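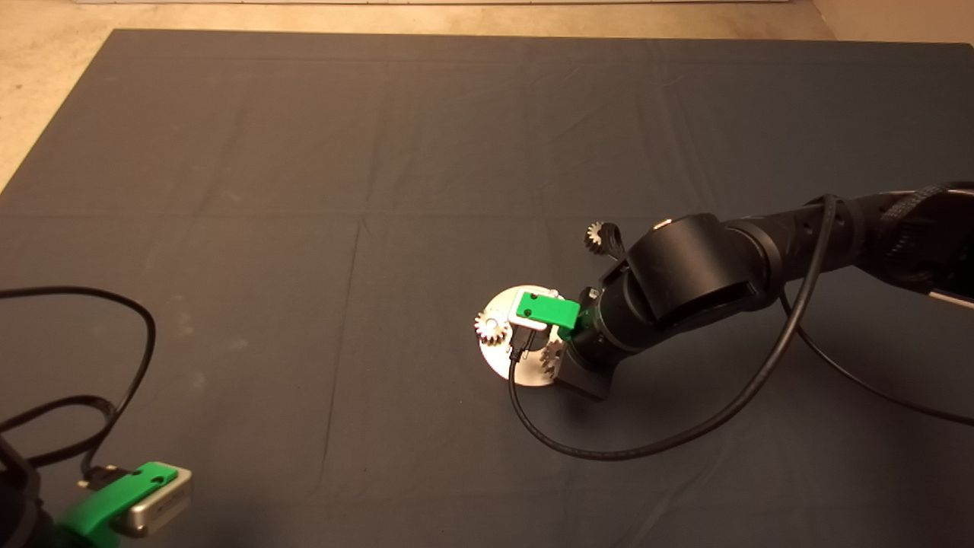
Chapter 4
Gears and Small Assemblies

Most machines that turn have gears somewhere inside them. A gear is a wheel with teeth cut into its rim. When the teeth of one gear fit between the teeth of another, turning the first makes the second turn too, in the opposite direction. The teeth keep the two wheels from slipping past each other, even under load.

In this chapter you will work with small metal gears set near the rim of a round plate. The plate holds each gear at a fixed distance from its neighbors. If that distance is too great, the teeth skip. If it is too small, they bind and wear quickly.

The number of teeth sets the speed. Suppose a gear with 16 teeth drives a gear with 4 teeth. Each full turn of the large gear turns the small one four times. The small gear runs faster but delivers less turning force. Engineers call this trade the gear ratio, and Section 4.2 shows how to work it out for a train of three or more gears.

Before You Start

Small gears roll, and they are hard to find on a bare floor. Spread a dark cloth or mat over your work area and keep loose parts on it. Set a gear you are not using to one side, where you can see it. Keep cables clear of the teeth.

Handle the plate by its edge or by its clip. Do not pick it up by a gear, which puts sideways force on the shaft.

The Dridlow Workshop

Several problems in this chapter follow the Dridlow workshop, a repair shop that rebuilds timers and small pumps. The shop keeps a parts record for every job. You will use its records to find missing tooth counts and to decide which of two gears belongs in a given position.

Key Terms

gear ratio
driver
follower
idler
mesh
shaft

Allow about 30 minutes for the opening activity in Section 4.1.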